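Workshop tips: handling thin cables, what the robot tests taught us

Posted 2020-08-02 by Abdelkrim Bensaid

Many readers wrote to me after the July page on drawer dividers and asked how we teach a gripper to tidy cables at Nellik. I put my answers together on this page, because most of them are useful also for a person with two hands and a messy table.

First a few words on the method. We wanted to know which way of holding a thin cable gives the fewest drops when the robot carries it to another place. My colleague Jayson Ocampo wrote the test plan. We compared two ways: holding the cable close to its end, and holding it a hand's width lower. Every try started with the cable thrown on the table without any care, and a try was good only if the cable arrived in the tray and stayed there. We made 202 tries in total, the same number for each way.

Holding close to the end lost the cable 18 times. Holding lower lost it more than twice as often. When the free end is long, it swings, catches on something and pulls the cable out of the fingers. I had expected the opposite result and I had to change my notes.

Tip 1. Take the cable near the end.
It works the same at home. If you must pull one charger cord out of a drawer, find the end first and lift from there. Do not take the middle and shake.

Tip 2. Pinch, do not squeeze.
Our first setting for the finger force was too high, and the cable rolled away sideways when the fingers closed. We reduced it in small steps. For hand work I use flat tweezers with a piece of rubber glove on the tips.

Tip 3. Practice on a full table.
In the beginning we tested on a clean white board and the results were very nice. Then we put back the ordinary things and the results went down. Now we leave crumbs, cases and loose cords where they are, and the camera at the wrist must manage with this.
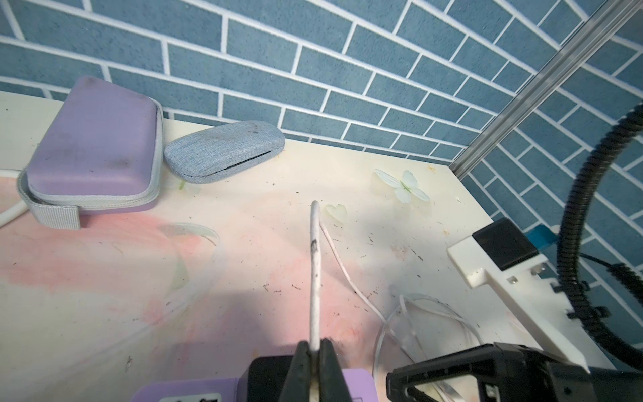

White cable held upright in the gripper, with the purple case and the glasses case behind it.

Tip 4. Be careful with clear plastic.
Transparent sheets and dishes are difficult for the camera. Horkus, the small program we use to find edges, often takes the rim of a clear dish for a cord. A strip of colored tape on the rim helped us, and it helps also tired eyes in the evening.

Tip 5. Separate before you coil.
The robot had most trouble with coils which lie on top of other coils. Lift the top one, put it on the free side, then take the next. It is slow, but we lost more time with knots.

Tip 6. Wipe the cable.
A greasy cable slides. A damp cloth with a drop of dish soap is enough; unplug it first and let it dry well.

The next series will use thicker cords, and we plan 100 tries for each thickness. If you have a cord which gives you trouble, write me its diameter and what the outside is made of.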